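Learning a trade at a late age: a talk with Adesuwa Akpan

When Adesuwa Akpan was fifty, she left her post in the accounts office of Suvier and began to learn how to repair and polish old furniture. Now she has a small workshop in Flenness, behind the bakery, and in August she finished her biggest order so far, 33 chairs for the reading room of the Lolier hotel. I visited her at four o'clock, when she usually stops for tea.

I asked her first if the change was difficult for the family. "My husband was calm," she said. "My mother was not calm. She asked me who leaves a salary to go and smell varnish all day. For one year she told the neighbours that I was on holiday."

Her teacher was Antonina Sirko, who had already worked with wood for many years and did not want any student. Adesuwa wrote to her three times. At the third letter Antonina answered that she could come for 11 days, to sweep the floor and to look. She stayed for two years.
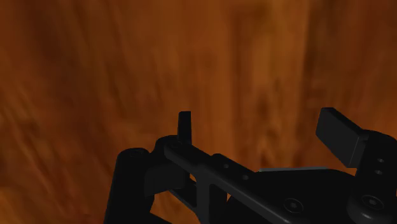

"Antonina did not explain much," Adesuwa told me. "She gave me a board and a cloth and went to make her telephone calls. When she returned, she put her hand on the board with closed eyes. If she said nothing, I had to begin again. In the first winter she said nothing very often."

The first thing she was allowed to repair alone was a sewing box which belonged to a Mrs Pasichnyk. One hinge was broken and the lid had a white ring from a cup. She worked on it for 17 evenings and asked for so little money that Antonina became angry. "She said that a low price is also a kind of lie. I still think about this when I write a bill."

We spoke then about money, because many readers ask us about it. The first good tools cost her 600 pounds, and she bought most of them second-hand from a man who was closing his shop. She advises to keep some office work in the beginning, even two mornings in the week, so that one does not accept every order from fear.
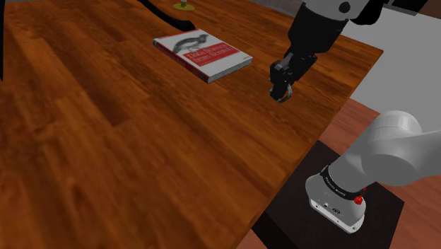
Does she miss anything from the old life? "The lunches," she answered immediately. "In the office we were eight women at one table and we laughed a lot. Here I eat with the radio." She has therefore started an open evening once a month, when people can bring a small chair or a drawer and work on it together with her. Antonina comes too, and sits near the stove, and still checks the boards with her eyes closed.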